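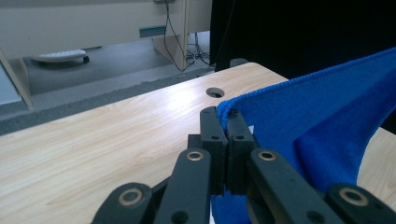 Every March the same claim comes back in a new jacket: robots will learn to fold our laundry once we give them enough recordings of people doing it by hand. This year's version comes from Prevton, where Esmaeil Hashemi and his group had people fold towels with hand-held grippers and trained a policy on what the tools recorded. They call the method Stunura. The headline figure is 57 percent success on towels the robot had never met.

I've read the report twice, and I don't doubt the number. I doubt what it's being asked to carry.

Start with the test set. It had 16 towels, all of them square, all laid flat before each attempt. Anyone who has emptied a dryer knows that finding a corner is most of the job. Once you have the corner pinched, you're halfway done. Stunura mostly begins at halfway.

Then there is the scoring. A fold counted as a success if the edges lined up within 4 centimeters. My kids would love those terms.

Anouk Goossens, who tried to repeat the work at Gostard with a different arm, got a much lower rate and put it down to friction in the finger pads. Maybe so. But if a change of pads can sink the result, the claim that people's hand skill carries over to any robot needs a smaller font.

Collecting data this way is cheap, and I understand the appeal - you can send the tools home with people and skip the expensive arm. What I'd like from the next paper is a crumpled pile, a stricter ruler and a second lab's numbers printed beside the first. Until I see those, I'm folding my own towels.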